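Unpacking the shared kitchenware, a thread (1/14)
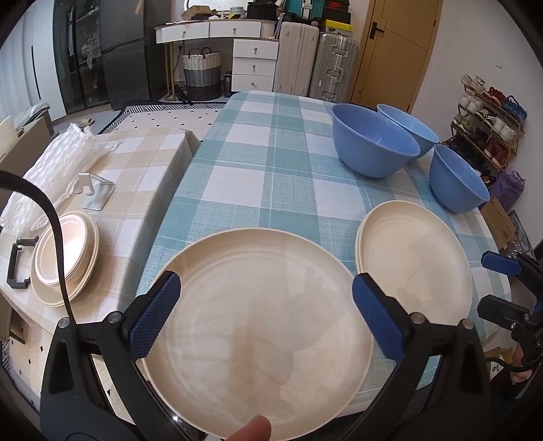 Ustik House Residents' Club · Kitchen & Dining Group

2/ The new tableware for the dining room is being sorted this week. Posting what we have, where it will live and what still needs doing, so that people stop getting three different answers in the hallway.

3/ Beige plates first. The order was for 80, from Van den Broek, in two sizes. The big round ones with the wide rim are for Sunday dinner. They are shallow, so please don't serve soup on them. The wide rim gives you something to hold when you carry them out.

4/ Plates get stacked on the long table with the teal and white checked cloth. Big ones with big ones. Mixed stacks tip when you lift from the middle, and we lost 2 of the old white plates that way in January.

5/ The blue bowls are separate from the plate order. They came from the Lundska closing sale and they don't all match. There's a deep periwinkle one, a lighter sky blue one and a smaller one with faint ridges. I like them next to the beige. If you were hoping for a matched set, sorry, the budget went on plates.

6/ The periwinkle bowl is the salad bowl. It's the biggest of the three on the table. Please don't use it for bread dough. We have steel bowls for that under the counter.

7/ Bubble wrap: leave it on the side table, the one with the beige and white plaid cloth. Don't throw it out. We'll need it when the old set goes to the thrift store. Lay it flat if you can. Cardboard goes down to the recycling room the same day.

8/ Checking each plate before it joins a stack:
look at the base in good light
run a finger along the rim
turn it over and check the foot
Chips go in the box marked RETURNS by the door. A hairline crack counts as a chip.

9/ A few people asked about the faint rings on the plates. They're part of the design and they're on every plate I've checked. Those don't go in the returns box.

10/ Washing. Everything gets washed once before it goes in the cupboard, even if it looks clean. Use the Lorkemico liquid under the left sink, one squirt to a full basin. The dishwasher is fine for the plates. Wash the bowls by hand until I've heard back on whether the glaze can take it.

11/ Cupboard plan, as agreed:
big plates, bottom shelf, stacks of 6 at most
small plates, middle shelf
bowls, top shelf on the right, nested if they fit
The old white set moves to the hall closet until it's picked up.

12/ Tablecloths. The teal check stays on the long table. It goes in the machine at 40 with other blues and greens, and it needs ironing or the far end curls up. The plaid one belongs to the side table and is too short for anything else. I know because I tried it.

13/ Still missing: serving spoons, a second water pitcher and felt circles to go between the big plates. If you have spare felt, any color, leave it in the club mailbox. I can cut it to size. Paper towels work in the meantime but they slide around.

14/ The next session is Thursday after dinner, same room. Bring a dry dish towel. If you only have half an hour, come for the drying, as that's where we get behind. Questions under this post please, I don't check the old group chat anymore.

Posted 2 November 2023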